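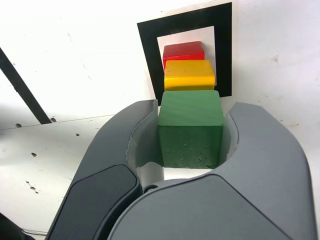

Green cube between the open fingers, yellow and red behind it.

I get asked what a starter gripper setup costs, so here's how I planned mine at Lerkport. My whole budget was 500 dollars on top of the arm, and I split it before I opened a single catalog.

Step 1. Put 400 toward the gripper. I went back and forth between the Aria and the Woo for ages (so many tabs!) and the finger pads decided it. Ask what replacement pads cost - I forgot to.

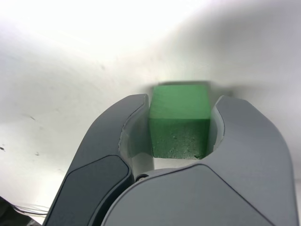

The green cube between the pale contact pads.

Step 2. Measure what you'll be picking up, then check the jaw opening on the spec sheet. I'm starting with painted wooden cubes, which are cheap and easy to replace when they chip.

Step 3. Save a little for the table. A printed square marker costs next to nothing, and a used white panel is fine, scuffs and all.

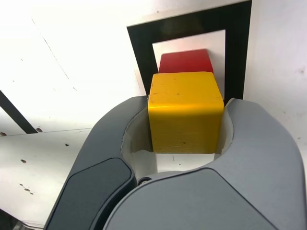 Yellow cube in the grip, red one next in line.

Step 4. Order early! Ballholm quoted me 7 days for the gripper and 16 for the mounting plate, so get the plate on order first.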